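Flisia student robotics – progress report to Orkell, second payment period

11 March 2024

Hi Evangelia,

You asked for something shorter than last time and I have tried, but a lot has happened since November and I would like you to hear the good and the annoying parts together. The spending sheet is in a separate file, so this is the story side of it.

Where we are

We are now a real club with a real room. Flisia meets twice a week after school in the old drafting room, and 17 students are on the list. Attendance goes up and down with basketball and the spring musical, same as every club in the building. The group that joined in the fall mostly stuck with it, and we picked up several ninth graders in January who had never written a line of code and are now correcting mine.

The plan you funded had two halves. The first half was building things with our hands, and that is the small wheeled robots you saw when you visited. The second half was getting the students into manipulation – robots that pick things up and put them somewhere – which we can't afford to do with real arms, so we do it in simulation. I'll take the wheels first and then spend most of this report on the simulator, as that is where most of the money and nearly all of the drama went.

The wheeled robots

All 4 of the kits are built and driving. Two of them drive well. One pulls to the left no matter what we do to it, and the students have decided this is its personality and have stopped letting me try to fix it. The last one had a bad motor board, which the supplier replaced without a fight, but shipping took forever and that team lost most of December. I put them on line-following code in the meantime and they tested it on the other teams' robots, so they came back ahead on software and behind on everything else.

We did our hallway demo for parents before winter break. It went fine apart from the floor wax. The hallway had been waxed the day before and the wheels slipped on every turn, so the robots that had been turning neatly in our room swung wide and ran into the lockers. The students wanted to cancel. Karlijn Van Acker, our math teacher and my co-advisor, got them to measure the slip and change the turn values right there on the floor, with parents stepping over them. I think it was the best lesson of the year so far and I had nothing to do with it.

The computers

Your second payment went mostly into the two desktop machines with proper graphics cards. I said in the proposal that we would try the school laptops first, and we did, for three weeks. The simulator would open, draw about half of what it was supposed to, and then the fan would start to scream. So we moved the purchase up, with your okay by email, and the machines have been running since the end of January. We named them Karras and Pratance. (The students voted. I don't know where either name came from and I have been told not to ask.)

Sharing two computers is our main headache now. We have a sign-up sheet with half-hour slots, and the slots get traded like baseball cards. While one team is on a machine the others work on paper, sketching the arm positions they want and writing out the steps in plain English before they turn them into code. I was worried that would feel like busywork. The teams that plan on paper first get through their slot a lot faster, though, and the others have started to notice.

The simulator project

The students are working with a two-armed robot and a set of simple furniture scenes. Every team gets the same job: clear the top of a small dresser. There are things lying on it that don't belong there, and the robot has to take them off one at a time and set them down in a place the team picks. It sounds like a chore from home, and that was the idea. Everyone in the room already knows how to clear off a dresser, so all of the hard thinking goes into how to explain it to a machine.

We broke the work into stages so that every team would have something to show you by the end of the year, even a team that gets stuck:

1. Open the scene, move both arms by hand with the sliders, and bring them back to the start position. Every team has done this. It took one meeting, plus a second meeting because they were having too much fun bending the arms into silly shapes.

2. Write code that moves one gripper to a point in space. Every team has this too. The sticking point was coordinates. Half the room had the up direction wrong and spent an afternoon sending the gripper into the floor. Karlijn turned that into a geometry warm-up for her own classes the next morning.

3. Bring a gripper to the edge of the dresser top without bumping anything. Three teams have this working every time and the rest have it working most of the time. The trouble is the elbow. They plan a lovely path for the gripper and forget that there is a whole arm behind it. We now have a rule that you have to say out loud where the elbow is going before you press run.

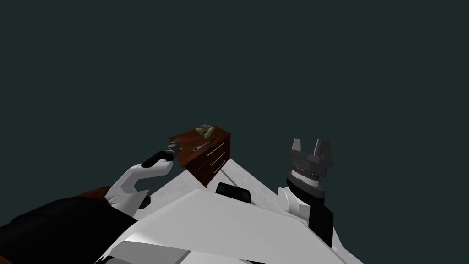 4. Pick up the spoon. Getting a gripper near it is one thing, but the handle is thin and it lies at a slant on the wood, so the fingers have to be turned to match before they close. One team has lifted it cleanly and done it again when I asked. Two more can lift it if you don't watch too closely. The dark end of the handle also nearly disappears against the brown top, and the team that wants to find objects with the simulated camera is having a rough time with that. I have told them it's fine to use the known position for now and come back to the camera in May.

5. Pick up the crumpled thing. The students call it the lettuce because it's green and tan and folded every which way, and there is a long-running argument over where you are supposed to grab it. Nobody has finished this stage. One girl's idea is to use both arms, one to steady and one to lift, and I am letting her team skip ahead to try it.

6. Put things down on purpose. Right now most teams open the gripper and hope. I would like every team to reach this one, even if it is only with the spoon.

What isn't going well

Homework time, mainly. The simulator only runs on our two machines, so a student who misses a meeting can't catch up at home, and I have two kids with after-school jobs who are falling behind through no fault of their own. I have started opening the room at lunch one extra day a week, and that helps a bit.

My own knowledge is the other thing. I teach chemistry. I am staying ahead of the students by one stage, if that, and on the camera work I am not ahead at all. If anyone at Orkell has done this kind of thing and would sit in on a video call with the kids, I would be so grateful, and they would too. They have a list of questions taped to the door and it keeps getting longer.

I should also own up to the notebooks. I promised each team would keep a written log, and the logs are patchy. A few are wonderful, with drawings and failed attempts and arrows all over the place. Others say "worked on code" for six meetings in a row. We now take the last 10 minutes of every meeting for writing, computers off, and the entries since then are better.

Money

We have spent 70 percent of the grant. The desktops were the big piece, then the wheeled kits, then cables and batteries and a power strip that I should have bought first. What's left is set aside for spare motors, the bus to the regional showcase, and snacks. The snacks line is small, but I would defend it with my life.

What comes next

Between now and the showcase, the wheeled teams need to get their turns reliable on more than one kind of floor, and the simulator teams need to get through the spoon stage. Each team will give a short talk with a recorded run, including one run that failed, and explain why. Karlijn is coaching the talks and has already banned reading off the slides.

I would love for you to come by before then and see a normal meeting. It's loud and a bit crowded, and somebody will certainly try to get you to drive the robot that pulls to the left. Just let me know a week ahead so I can get you through the front office.

One thing I need back from you: are we allowed to move what remains of the kit money over to the bus? The quote came in higher than I budgeted, and I have to confirm it with the bus company soon.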